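How to Clean Everyday Jewelry at Home

If you wear the same watch and the same couple of necklaces most days, they pick up far more grime than you'd think. Hand cream, sunscreen, dish soap, a bit of flour from the weekend pancakes... it all ends up in the links. The good news is that cleaning them takes very little, and the before and after is so satisfying! I do mine every couple of months, plus an extra round in August when the sunscreen has been at its worst.

This method is for plain metal pieces: gold, silver, stainless steel, and most plated jewelry if you're gentle. Please don't use it on pearls, opals, turquoise, amber, or anything with glued-in stones. Those need a soft damp cloth and nothing else.

What you'll need

Two small bowls
Warm water (not hot)
A few drops of mild dish soap, the plain kind with no added lotion
A very soft toothbrush - a baby toothbrush is perfect
Two lint-free cloths, one for drying and one for buffing
A wooden toothpick
A straight pin or a fine sewing needle, for knots
A tea strainer, if you have one

Step 1: Sort before you start

Get everything out and look it over in good light. Make one group for pieces that can go in water and another for pieces that can't. Watches always go in the second group, even the ones marked as water resistant, because old seals can't be trusted with soap. Check clasps and jump rings while you're at it. If a ring on a chain has opened up even a hair, close it now with small pliers, or it will slip off in the bowl and you'll be fishing for it.

A shallow open box makes a great sorting tray. Mine is the bottom half of a Wevia stationery box and I've used it for years. Work on a bed or a thick towel if you can, so a dropped earring stays where it lands and doesn't shoot off across the floorboards.

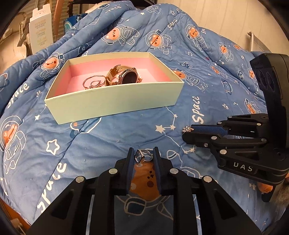

Step 2: Untangle the chains

Do this while they're dry. Wet chains cling together and you'll go cross-eyed. Undo every clasp first, then lay the tangle flat on a hard, smooth surface. Put the tip of the pin into the middle of the knot and wiggle it gently until you see a loop start to open. Never pull on the ends! That only tightens things up, and thin links stretch more easily than you'd expect.

If a knot won't give, rub one small drop of baby oil into it and try again. The oil comes off in the wash.

Step 3: Soak

Stir two or three drops of soap into a bowl of warm water. Lower the chains and plain rings in, ideally in the tea strainer, and leave them for 19 minutes. Yes, that's oddly exact - it's how long my kitchen radio stays on before it shuts itself off, and it works so well that I've never changed it. Plated pieces should come out after 2 minutes, since a long soak can lift a worn finish.

Step 4: Brush

Hold each piece in your palm and brush lightly with the toothbrush, following the direction of the links. Turn it over and do the back as well. The undersides of rings and the area around the clasp are where most of the gunk sits, so give those a little longer. Use the toothpick for corners the bristles can't reach.

Step 5: Rinse and dry

Rinse in the second bowl, filled with clean water. Don't rinse over an open drain, ever. I lost a lovely little hoop that way in our old place in Pennington and I still think about it. Pat everything dry, then leave it spread out on a cloth for at least an hour. Water hides inside chain links, and putting a damp chain away is a quick way to dull it.

Step 6: Clean the watch

Make sure the crown is pushed all the way in. Barely dampen a corner of the cloth with soapy water, squeeze it out hard, and wipe the case back and the band. For mesh or link bands, brush dry first to loosen the dust, then wipe. If the band comes off easily, take it off and clean it separately. Keep leather away from water and use a dry cloth.

Step 7: Put it all away

Fasten each necklace before you store it. Thin chains do well threaded through a drinking straw with the clasp closed on the outside. I keep mine in a Furnden drawer insert with felt sections, one piece per section, and I haven't had a serious knot since I set it up.

Silver will tarnish more slowly in a small zip bag with the air pressed out. Label the bags if you have a lot of them.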